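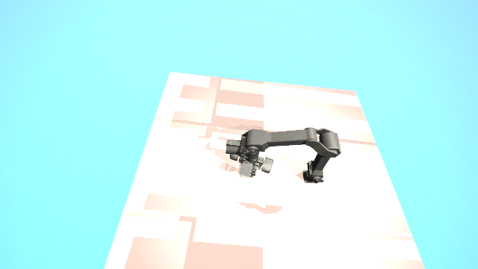 Tabletop and robot arm against a blue background, computer rendering.

Community Kitchen Coordinator (part-time), Storncombe

Storncombe Neighborhood Kitchen is hiring a coordinator to run its weekday lunch program. We served 1,671 meals in March and expect to serve more next spring, when the second dining room opens on Correa Street.

The job is 17 hours a week, mornings and early afternoons. You would report to Hadiza Bashir, program manager.

What you will do
Plan menus two weeks ahead with the cook
Order food and keep the pantry records up to date
Schedule kitchen helpers and show new ones how we work
Keep the cold storage log and fix problems before county inspections
Answer phone calls from families signing up for meals

What we need from you
At least two years of work in a kitchen, school cafeteria or similar place
A current food handler card, or you get one within 30 days of starting
Able to lift 40 pounds
Comfortable with spreadsheets and email
Spanish is helpful but not required

Pay is $23 an hour, with paid sick time and a free lunch on the days you work. There is a bus stop at the corner and parking behind the building.

To apply, send a resume and the names of two people you have worked for to Declan Ruddock at the front office, or drop them off at 735 Nirent Avenue. Applications are due Oct 25, 2026. Interviews will be held in person and last half an hour. We will reply to everyone who applies.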